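Mobile Apps Working Group — minutes
Monday, 11 a.m., small meeting room plus call

Present: Hedvig Björklund (chair), Frøydis Nygård (notes), two from support, one from design, Onuoha office by phone
Apologies: QA lead, out sick

Notes typed during the meeting, please fix anything wrong and send back to Frøydis.

1. Last minutes

Accepted. One change, item 3 should say "tablet" and not "table". Offline viewer action still open, carried over.

2. Irnard on phones — sign-in

Long one. Irnard mobile now asks for sign-in before it will open a file, even a file already on the phone. Support had 31 tickets on this since the update. Most are people who just want to read a document on the train and don't remember the password.

Hedvig: reading should not need an account, editing can. Onuoha side disagree, they want one login for everything so that shared folders show up right away. Some back and forth. Design can do a "read only for now" button on the first screen, small work. Text of the button not agreed ("Skip" was felt to be too vague).

Also the password reset mail opens in the browser and then doesn't return to the app. Known bug, not fixed in the coming release, support want a line on it in the help page.

Agreed: try the button in the test build. Onuoha to send their objections in writing before it goes to everyone.
ACTION: design, mockup of first screen. Frøydis, help page line about reset mail.

3. Slide editor on small screens

Text boxes jump when the keyboard comes up. Worse in landscape. Happens on the older phones every time, on newer ones only if the deck has notes turned on. Frøydis showed it live, took three tries to get it to happen, then it wouldn't stop.

Undo — two-finger tap is there but people don't find it. Put the arrow back on the top bar. There is room if the share icon moves into the menu. Support fine with that, design not happy but ok.

Fonts: decks made on desktop lose their font on the phone and lines wrap differently. No quick answer. Suggestion to warn on open. Hedvig does not want another pop-up, there are already to many. Maybe a small icon by the file name. Left open.

ACTION: top bar change, into next sprint. Font warning back on the agenda next time.
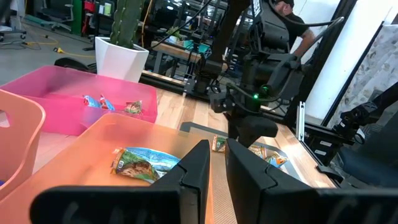 4. Dirura sync

Files over 45 MB stall on mobile data. No error, the wheel just turns. On wifi fine. Onuoha think it is the time limit on the upload, set to 15 seconds per part, and it should be longer or retry. They will test both.

Question from support: what do we tell people meanwhile? Answer: use wifi, or make the pictures in the deck smaller before saving. There is a setting for this under Save options but it is off by default. Should be on? Nobody against. Needs a check that it doesn't touch pictures in files that are only opened and closed again.

Conflict copies. If the same deck is edited on phone and laptop you get two files with nearly the same name, and the newer one is not always on top. Support ask for the device name in the file name. Easy according to Onuoha.

ACTION: Onuoha, upload test and file names. Support, draft reply for the stalled uploads, short please.

5. Clusta licences

Tablet users on the big screens get the paid version prompt, phone users don't. The rule goes by screen size and nobody here wrote it. Several customers think they've been charged, they have not, the prompt is just badly worded. Hedvig to ask Clusta for the exact screen size limit and for better wording. If there is no answer before the release we take the prompt text out of our build and link to the price page.

Free viewing stays free on all devices. Hedvig wants this stated in the release notes, first paragraph.

ACTION: Hedvig, mail to Clusta.

6. Release date

November still the plan. Depends on item 4. If the upload test goes badly we ship without the new sync and do that seperately. Store screenshots need redoing because of the top bar, design will wait until the arrow is in. Translations: Swedish and Norwegian done, German missing the new menu strings.

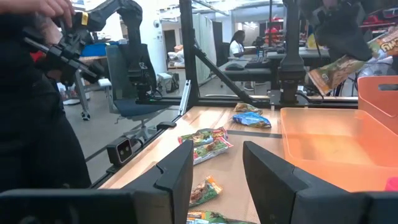 Snack bags on the table.

7. Any other business

Test phones — please sign them out on the list. One tablet charger missing.
Beta group: 11 people signed up, enough for now. Frøydis sends them the build once the first screen button is in.
Call quality bad again, Onuoha could not hear most of item 5. Frøydis to call them after and go through it.

Next meeting same time, same room. Agenda points to Hedvig by mail.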